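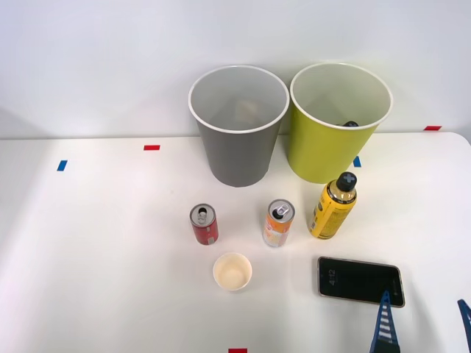 Keeping Your Gig Gear Alive: Workshop Tips for the Home Producer

Most of what breaks in a bedroom studio was broken by its owner, usually at two in the morning, usually while reaching for a drink. I've fixed enough of it on my own kitchen table to have opinions. Here they are, in the order I remembered them.

Cables first

Coil them over-under. If you learned to wrap a cable around your elbow, somebody's uncle taught you, and he was wrong too. Elbow wrapping twists the conductors a little each time, and one night your sub drops out in the middle of the only track people came for.

Label both ends. A strip of masking tape and a marker will do. I bought the fancy printed tags once, from Setton, and the lettering rubbed off before the first invoice cleared. Tape looks terrible and lasts for years.

When a cable crackles, wiggle it near each plug while something is playing quietly. Nine times in ten the trouble is in the last inch. Snip it back, strip it, solder it again. If the word "solder" made you tired, put the cable in a box marked BAD and do not take it out when you're desperate. My friend Ruxandra Munteanu has toured for years and she cuts the plugs off dead cables the same night, which is the only version of this rule that works on musicians.

Scratchy faders and knobs

Dust is the usual culprit. Power down, unplug, blow it out with short bursts from an air can held upright. Held sideways, it spits freezing liquid all over your mixer, and you get to learn about thermal shock.

If air doesn't cure it, use contact cleaner made for faders. Not the general purpose stuff under the sink, which strips the grease and leaves you with a fader that moves like a drawer full of sand. One short squirt, run the fader end to end a few dozen times, leave it overnight. The old Holtis mixer in my closet has been through this three times and still passes for healthy if you don't touch channel four.

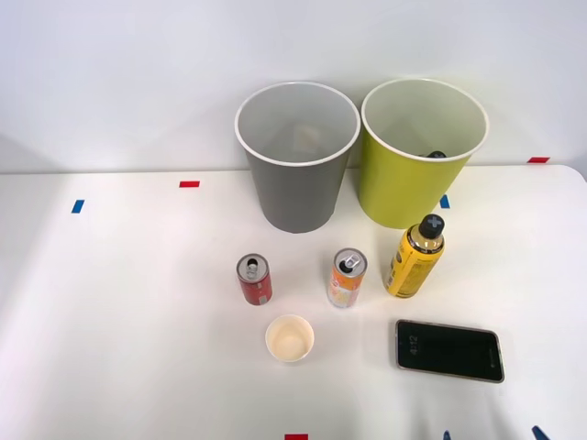

Two bins at the back of the table, one gray, one green.

Sorting the junk drawer

Every producer owns a drawer of power supplies that belong to nothing. Go through it once a year. July is good, as it's too hot to make music anyway.

Read the label on each one: voltage, amps, and the little drawing showing which part of the plug is positive. Write the name of the gear on the brick itself with a paint marker. Plugging a center-positive supply into a center-negative pedal is a fast way to own a paperweight. If you can't work out what a supply belongs to, take it to electronics recycling. It will not reveal itself later.

Batteries come out of anything you won't be using for a month. I lost a very nice little drum box to a leaky nine-volt, and vinegar on a cotton swab only got me half of it back.

The rumble in your room

Before you spend money on bass traps, play a slow sine sweep from the bottom up and walk around. Something will buzz. In my place it was a picture frame, a radiator cover and a jar of pennies, and for most of a winter I had been blaming the mix.

Felt dots fix the frame. Poster putty fixes nearly everything else. 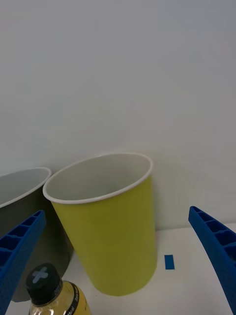
Speakers on a desk want something soft under them. Foam wedges are fine. So is a folded yoga mat, and you weren't using it. Keep them off the wall by a forearm's length if the room allows, and don't push them into corners unless you enjoy bass that exists only in your house and then vanishes at the club.

Cleaning the things people touch

Headphone pads: damp cloth, drop of dish soap, air dry. Keys and pads: the same, with the cloth wrung out hard. Laptop fan: air can again, with a toothpick holding the blades still. Microphone grilles unscrew on most handheld models, and you should wash yours tonight if you've ever lent it to an MC. Let it dry completely before it goes back on.

Don't use window cleaner on a screen or a shiny controller. The haze it leaves is permanent and shows up beautifully under stage lights.

Backups go on two drives, and one of them lives at somebody else's house. Mine is at my mother's, in with the Christmas tablecloths.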